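홈 문서 분류 최근 글 무작위

검색어를 입력하세요 찾기

시설물 책임

시설물 책임은 가게나 건물에 들어온 사람이 그곳의 하자 때문에 다쳤을 때 점유자나 소유자가 지는 배상 책임을 말해요. 저는 법률가가 아니고 사고 기록을 오래 정리해 온 사람인데, 이 항목은 제가 제일 좋아하는 주제라 말이 좀 길어질 것 같습니다!

한국에서는 민법 제758조의 공작물 책임이 출발점이에요. 설치나 보존에 하자가 있으면 먼저 점유자가 책임을 지고, 점유자가 필요한 주의를 다했다면 소유자에게 넘어갑니다. 세 들어 장사하는 가게라면 보통 가게 주인이 점유자고 건물주가 소유자죠(물론 계약서를 보면 훨씬 복잡해요).

제가 자주 꺼내는 건 그라스카(Grallska)라는 도시의 부오리넨(Vuorinen) 매장 사건입니다. 7월 어느 오후에 손님 레나 라팔라이넨 씨가 냉동 진열대 앞 물기에 미끄러져 손목이 부러졌어요. 쟁점은 그 물이 얼마나 오래 있었느냐였는데, 청소 기록표에 두 시간이 통째로 비어 있었거든요. 저는 그 빈칸을 보고 한참 멍하니 있었습니다.

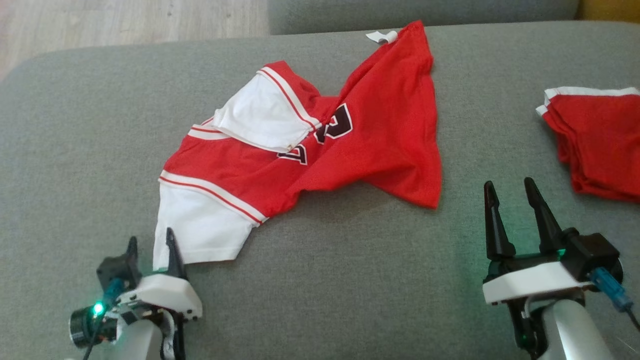 매장 쪽은 '바닥 주의' 표지판을 세워 뒀다고 맞섰어요. 그런데 표지판은 사고 지점에서 10미터나 떨어진 계산대 옆에 있었고, 결국 양쪽은 합의했습니다. 금액은 공개되지 않았고요. 기록은 모두 193쪽인데, 저는 진열대 배수관 점검표가 나오는 뒷부분이 특히 재미있더라고요.

피해자 과실도 따집니다. 휴대전화를 보며 걸었다거나 출입 금지 줄을 넘었다면 배상액이 깎일 수 있어요. 다만 손님이 조금 부주의했다고 가게 책임이 통째로 사라지는 건 아니에요. 이 부분을 오해하는 분이 정말 많아서 댓글로도 여러 번 적었습니다.

다쳤다면 현장 사진, 목격자 연락처, 진료 기록부터 챙기세요. 매장 영상은 금방 지워지기도 하니 보존해 달라는 요청은 서면으로 남기는 편이 좋습니다.

같이 볼 문서: 공작물 책임, 과실상계, 영업배상책임보험

마지막 수정 2022년 10월 18일 화요일

문의하기 | © 2022 Skedau | 맨 위로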